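Search this site
Search for posts, tags, members
Go

Moving out of a rental in Rostbridge, how do I keep keys and labels from turning into a mess?

posted in Moving & Renting

tillevar_mom

We're leaving our apartment in February after six years and I'm already losing my mind over the small stuff. The big furniture is fine, I have a truck lined up. It's the keys. We have a front door key, a mailbox key, a storage locker key, two building fobs, and a drawer full of keys that might go to things we don't even own anymore. Our building is run by Willus and the lease says $400 if we don't hand back every key and fob they gave us. I have the original check-in sheet somewhere (hopefully!) but I can't match it to what's in the drawer. Has anyone got a system that works when you're also packing up a kitchen and chasing a cat?

boxes_and_tape

Oh I feel this one. I've moved 4 times, and the last one was a Willus building too, so here goes.

First thing, email the office and ask them for a copy of your check-in sheet. Don't tear the place apart looking for yours. Mine came back the same afternoon and it listed everything, including a laundry room key I'd forgotten existed. Then dump the whole drawer out and go try each key in each door. It takes maybe half an hour and it's sort of satisfying? Anything that doesn't open something in the building goes in a separate envelope, and you can deal with that after you've moved.

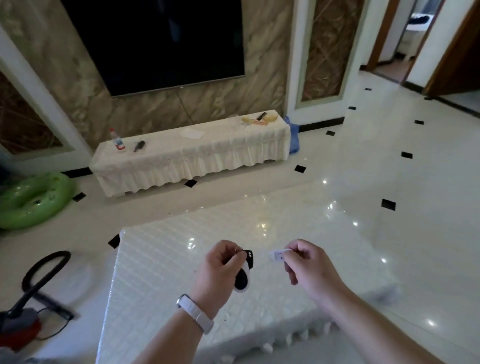

Fobs are the ones to watch, way more than the metal keys, and they're usually the expensive ones to replace. They all look the same after a few years in a pocket and half the time the number has rubbed off the back. Tag each one as soon as you know what it does. Any little white tag will do, like the one in the right hand there, and if your fob has a split ring at the top like that one does, you can hang the tag straight on it with a bit of string. I write the door on one side and my apartment number on the other. Use a real pen, because pencil was gone by the time I got mine to the office.

Then the whole lot goes in one zip bag and the bag lives in your purse, NOT in a box. I put mine in a box once, the box went in the truck, the truck went to the new place, and I spent my first evening there cutting tape in the hallway.

Oh, and when you hand them over, get a signature or take a picture of them on the counter. I had no trouble myself but my neighbor did.

rautiainen77

Just give them back whatever you have. They never check.

sixthfloorwalkup

Please don't listen to the one above, they definitely check. My final bill from a different company was $3,630 with cleaning, paint and "missing access devices" all lumped together, and I had to ask three times before they'd split it up so I could argue with it. The fob part did come off once I sent my receipt.

Two things I'd add. If you ever gave a spare to a dog walker or a relative, ask for it back now, because people go on vacation and stop answering. And keep one full working set untagged on your normal ring until the last day or you'll be digging through that zip bag every time you carry a lamp downstairs. Swap it over when you do the walkthrough.

For the mystery keys, our hardware store takes them for scrap. I kept mine in a jar for a year first, just in case, and never needed a single one.

tillevar_mom

Thank you! Emailed the office just now. Found one of the fobs in a winter coat, so that's a start. Still no idea about the tiny brass key.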